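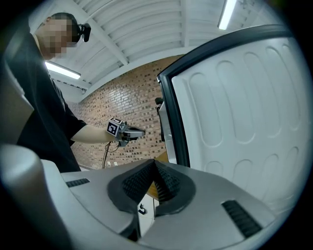
Cómo cuidar la goma de la puerta del congelador

En casa siempre hemos limpiado las baldas, los cajones y hasta la bandejita de los cubitos, y la goma de la puerta, pobre, se quedaba para otro día. Hasta que un mes de febrero abrí el congelador del sótano y me encontré una costra de hielo en la esquina de arriba que parecía una cueva. ¡Qué disgusto! Desde entonces le dedico un ratito cada 8 semanas, más o menos cuando me acuerdo de cambiar el bicarbonato.

Lo que hago es llenar un cuenco con agua templada y unas gotas de lavavajillas suave, mojar un paño viejo (los de camiseta de algodón van de maravilla) y recorrer la goma entera, metiendo el dedo con el paño en los pliegues. Para las esquinas, un cepillo de dientes jubilado. Luego se seca muy bien, que el agua que queda ahí dentro se hiela.

Si la puerta tiene relieves por dentro, como tantas, pasad el paño a lo largo de cada hueco y después otro seco. Tardo unos 16 minutos con todo, y eso que me entretengo con la radio.

Mi vecino Kofi Zakaria me enseñó el truco del papel: se cierra la puerta con una hoja pillada y se tira despacito. Si sale sola, esa parte de la goma no aprieta y conviene mirarla con calma.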